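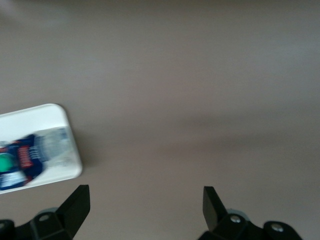

Skenley cut the rate on my savings account in July, and I found out in the fall. I'm a person who writes a money newsletter! I read bank disclosures with my breakfast! And I still missed it, because the notice came through as a message inside the app with the subject line "Your account documents are ready," which is the subject line on every single thing they send. As a piece of communication it had all the pull of a white tray on a beige tabletop, rounded corners and all. I opened it months later while hunting for a tax form, and there was my rate, down to next to nothing, with a cheerful paragraph about how the account had been "simplified."

So this month I want to talk about the thing banks do with old savings accounts, and I'd like to rant a little first if that's okay with you.

You open an account with a nice rate. The bank advertises it everywhere, you move your money over, you feel clever. Then a year or so goes by and the bank launches a new account with a slightly different name and the nice rate goes there. Yours stays open, with the same number and the same login, and the rate sinks. If you call and ask, they'll happily move you to the new one (it took me 20 minutes, most of it hold music). If you don't call, you sit there. My old account was called Skenley Saver Plus. The new one is Skenley Plus Saver. I wish I were making that up.

I'm told this is all perfectly legal, and I believe it. A variable rate is a variable rate, it says so in the paperwork, and you and I both clicked the box. What gets me is who ends up paying for it. The people who chase rates are fine. The people who get stuck are the ones who trusted the place they'd always banked, who have other things going on, or who don't love phone menus. My neighbor Felicja Zawadzka has had the same savings account for 46 years. It has been through three bank names and more logo changes than she can remember, and when we looked at the rate together on her porch she laughed so hard she had to put her coffee down. Then she stopped laughing and asked me how long it had been like that. I didn't have a good answer for her, and the bank's site only shows the current rate, so we'd have had to go through the paper statements to find out. She has them all. We haven't done it yet.

I called Skenley's press line to ask how many customers are still in the old account. They said they don't share product-level numbers. I asked why existing customers weren't moved over to the new one automatically. The answer was that customers value choice. I asked whether anyone had ever chosen the lower one, and there was a pause, and then I got an email address to send further questions to. I've sent them. If I hear back I'll print the reply in full.

A few of you wrote in after last month's issue on the same subject, so let me pass some of that along.

Yuzhen Kang moved her emergency fund to Pietrzak, the credit union over in Uten, and says the rate is a bit lower than the best online ones but it hasn't budged since she joined, and they mail her an honest-to-goodness letter when anything changes. She also says the parking is terrible. Sayaka Murakami uses Clilo to keep an eye on her accounts and wanted to know if I'd recommend it. I tried it for a couple of weeks. It did catch a rate drop on one account, two days after the fact, and it missed another one completely - I think because the account had been renamed and it treated the thing as brand new. It also wants to sell you a credit card every time you open it. I've deleted it, but if you can put up with the ads it's better than nothing.

And Mieczysław Pawlak wrote me a long, very good letter arguing that I'm too hard on the banks. His point is that high rates for new customers have to be paid for somehow, that every business from cable TV to gyms does the same thing, and that anyone who cares can switch in an afternoon. I've gone back and forth on it. He's right that switching is easier than it used to be. But I can tell when my gym raises its price, because the money leaves my checking account and I get mad. When a savings rate drops, nothing leaves. You just get a smaller number at the bottom of a page you weren't reading, and I think that makes it a different kind of sneaky. Mieczysław, please write back, I'd love to keep arguing.

What would I like to see? Put the rate on the first screen when I log in, next to the balance, in the same size type. If it goes down, say so in the subject line: "We lowered your rate." Four words! And if a bank offers a better account of the same kind, with the same rules, it should have to tell the people in the old one that it exists, once a year at least. My state representative's office told me something like this has come up before and gone nowhere. The aide I talked to, Ximena Tapia, was very patient with me and said that letters from actual account holders get read, especially ones with the account name and the two rates side by side. So if you've got a story like mine, that's a decent use of a stamp.

In the meantime, go look. Log in to wherever your savings live and find the rate (on my app it was three menus down, under "Account details" and then "More details"). Write it on a sticky note with the month. Then look at the bank's front page, the one they show strangers, and see what they're offering over there. If the front page number is higher, call and read it to them. You don't have to threaten to leave or be a tough negotiator. I just said "I'd like this one, please" and the guy said sure.

One thing to watch for if you do switch: ask whether there's a minimum balance. The new Skenley account wants $100 in it at all times or the rate falls back to the old one, and that part was in a footnote. Also ask whether your automatic transfers will follow you. Mine didn't. I had a transfer set for the first of the month and it bounced around for a while before landing back in checking, where I naturally spent it on tires.

Next month I'm doing the mailbag on store credit cards and deferred interest, and I've got a stack of them already, some pretty hair-raising. If you've got one to add, hit reply, and tell me whether I can use your name. And Felicja says hi, and that she's keeping the statements.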